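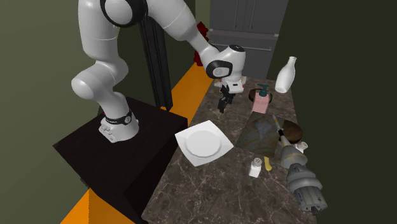

*Sim view, arm on pedestal, gripper open over the back of the counter.*

**Ticket 486: grasp planner times out on soap dispenser**

Opened by: Noreen Cronin
Assigned: Jonas Kälin
Status: open
Build: Damton (shared workshop)

**Symptom**
Planner returns no valid grasp for the pink bottle with the teal pump. The plate and the salt shaker plan fine from the same start pose. Fails on 4 of 4 seeds.

**Log**

- NC: Raised the sample limit to 1,553. Same timeout, longer wait.
- JK: Collision mesh for the round wooden tray is a convex hull, so it swallows the base of the bottle. Swapped in the decomposed mesh. 3 seeds now pass.
- NC: Remaining seed stops with the forearm link near its joint limit. Moving the pedestal in the config is not an option, the real one is bolted down.
- JK: Will try a side approach with the wrist rolled. Please attach the `planner.yaml` you ran with.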